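Setting up the folding bench, part 3: jeans

By the Luik bench blog, 01/08/2021

I get asked a lot whether machines can do the laundry yet. My short answer is sort of, if you're patient and you like jeans more than fitted sheets. I've been at this since March, and this part of the guide covers teaching a fold with a pair of hand-held grippers, one per hand.

1. Clear the table. Phone, coffee, the lot.

2. Charge both grippers and check the jaws open all the way. Mine run on the Girkevero firmware, and the left one sulks if you skip the start-up squeeze.

3. Lay the jeans flat, one leg over the other, and smooth them with your palm. Do up the fly first!

4. Start the recording, then pinch the waistband end. Go slowly – slower than feels sensible.

Note: denim is the easy one. It's stiff, it stays where you put it, and the thick seams give the jaws something to grab. Leave the T-shirts for part 4.

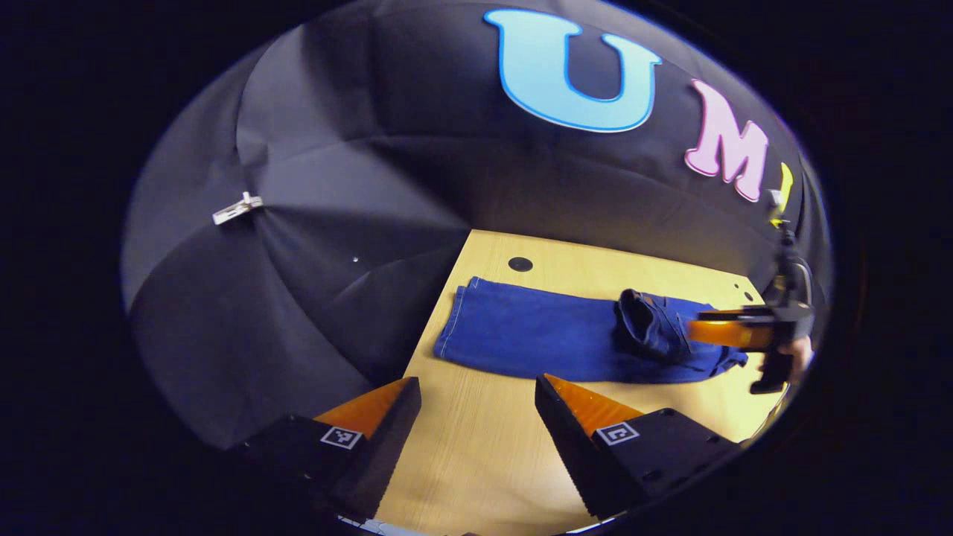
Page last modified: 3 weeks ago

With the jeans in one long strip, most of the work is at the waist. It wants to bunch up into a lump, so don't fight it from one side. Hold the legs down with one gripper and lift with the other.

5. Bring the waistband over to about the knees, let go, and press the fold down.

6. Fold once more from the hem end. Stop the recording, shake the jeans out and go again.

Caution: keep your fingertips behind the jaws. A pinch won't send you to hospital, but you'll say something your neighbours can hear.

I did 50 folds before I bothered training anything, and the arm managed 13 of its first 27 tries. Not a great colour on the scoreboard, but my teenager's average is worse (love you, mate). It still can't find a waistband in a heaped basket, so I'm sorting by hand for now.

Comments

cernley_dave: Does step 5 work with stretch denim? Mine springs back open.

laundrymum: Call me when it does socks.

skurkska fan: I'd do step 3 on a towel, less sliding around.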